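What is the Mutiso Memorial Game?

It is a preseason high school baseball game played each May at Doreo Field. It was started by the family and former teammates of a Plenus High School shortstop, and the gate money goes to a fund for injured student athletes in the district.

Who can apply to the fund?

Any student on a Plenus or Flurnico school roster who was hurt in a practice or a game. Club and summer league injuries are not covered. A parent or guardian has to sign the form.

How much does the fund pay?

Up to $600 per student per school year. It can go toward medical bills, physical therapy, travel to appointments or replacement gear such as helmets. Receipts are required. Most families hear back in 10 school days.

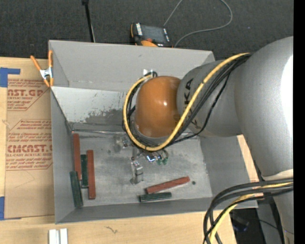
By Godfrey Nyaga
Updated in May

Do players need a physical to take part in the game?

Yes. The regular school sports physical is fine if it is still current. Bring a copy if your school has not sent one to the athletic office.

What happens if a player is hit in the head?

The player comes out and does not go back in that day, even if he says he feels fine. A written note from a doctor is needed before he can practice again. Coaches do not make that decision.

Are batting helmets provided?

The home dugout has a few spares in adult sizes. Players should bring their own. Cracked helmets will be turned away at check-in.

How many players are on each roster?

There is room for around 40 players across both teams. Seniors are placed first, then juniors. Sophomores can sign up for the waiting list.

When do gates open?

Gates open at 4 p.m. and first pitch is at 5:30. Parking behind the middle school is free. The lot next to the field is for buses and families with a permit.

Is the game called off for rain?

Light rain, no. For lightning, everyone leaves the field and waits 30 minutes from the last strike. If the game is canceled, tickets are not refunded and the money stays in the fund.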